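Vorkgate Garment Handling Kit – README

Release notes and usage guide for the evaluation unit, September build.

What this is

The Vorkgate kit is a two-finger gripper with a wrist camera, a mounting plate and a software package for picking clothes off hangers and rails. It is sold by Warklow as an add-on for existing arms. This repository holds the driver, the configuration files, the sample recordings and our notes from the evaluation at Patgate.

We bought the kit at list price. Warklow answered support questions by email and has not reviewed this text.

What is in the box

gripper, with one pair of black fingers fitted
spare pair of fingers
wrist camera and bracket
mounting plate and screws
power and data cable, 2 m
printed quick start card

The quick start card covers mounting only. Everything else is in the docs folder, and parts of it are still for the previous version. Where the docs and this README disagree, go with this README.

Setup

Mount the plate first, then the gripper, then the camera. If the camera goes on before the gripper, one of the bracket screws can't be reached and you will have to take it off again.

Run the install script from the top folder. It writes a config file called vorkgate.yaml in your home directory. Open it and set arm_type and cable_side before you power anything up. The default for cable_side is left, and the script does not ask.

Calibration takes one pass with the printed board and a second pass with a plain hanger on the rail. Keep the second pass even if the first looks good. We skipped it once and every grasp landed low.

Sample recordings

The recordings folder has 400 episodes from the wrist camera, all made at our Patgate site against a plain wall. Garments are short-sleeved t-shirts on hangers, in several colors. Each episode has the video, joint positions, finger opening and a result label. Labels are grasped, slipped, missed and wrong_item.

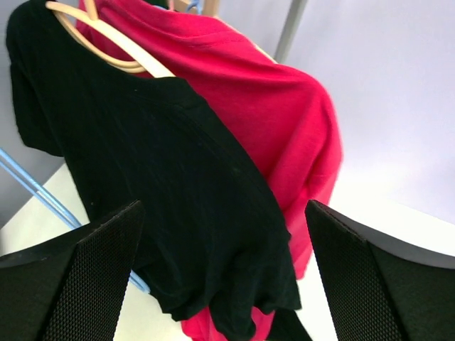 Overlap is the main source of trouble. When two shirts hang close together, the stock detector tends to draw one outline around both, and the grasp point ends up on whichever fabric is nearer the middle. Setting split_by_color to true helps a lot with a dark shirt in front of a bright one. It does nothing for two dark shirts, and for those we had to space the hangers by hand.

Loose hems are the second problem. The planner aims for the lowest fold it can find between the fingers, and with a bunched hem that fold may belong to the garment behind. Raise min_fold_depth one step at a time until the wrong_item labels drop off. Going too high makes the planner give up on thin fabric.

Empty hangers near the garment can also be picked up as edges. There is a mask setting for this, hanger_mask, which is off by default. Turn it on. Thin plastic hangers were missed by the mask more often than wood-toned ones.

Results

With the settings in configs/patgate.yaml, the kit grasped the right garment in 89 percent of episodes. With the stock settings it was 70 percent on the same rail. Both figures are for the grasp alone – they do not cover lifting the shirt off the hanger, which the kit only supports in a beta mode we have not tested enough to report on.

Fingers held up well. We are still on the first pair. They do pick up lint, and Warklow suggests wiping them with a damp cloth at the end of a shift.

Known issues

The driver drops the camera stream if the arm controller restarts. Restart both.
Finger opening is logged in millimeters but shown in percent in the viewer.
The Adjei plugin for the viewer loads, but playback speed is ignored.
wrong_item is spelled wrongitem in a handful of the oldest label files. The loader accepts both.
Long sleeves are not supported in this build. The planner will try anyway.

Is it worth buying

For t-shirts on a well-spaced rail, yes. Setup took us one afternoon and the driver has been stable apart from the restart issue. For a crowded rail, plan on tuning time, and ask Warklow for the newer detector before you order. For trousers, coats or anything with buttons we have no data.

License

Code is under the MIT license. Recordings are for research and internal evaluation and may not be resold. The driver binary belongs to Warklow and carries its own terms, see driver/LICENSE.txt.

Reporting problems

Open an issue with your vorkgate.yaml attached and the episode number if it concerns a recording. For hardware faults write to Warklow directly, as we can't replace parts.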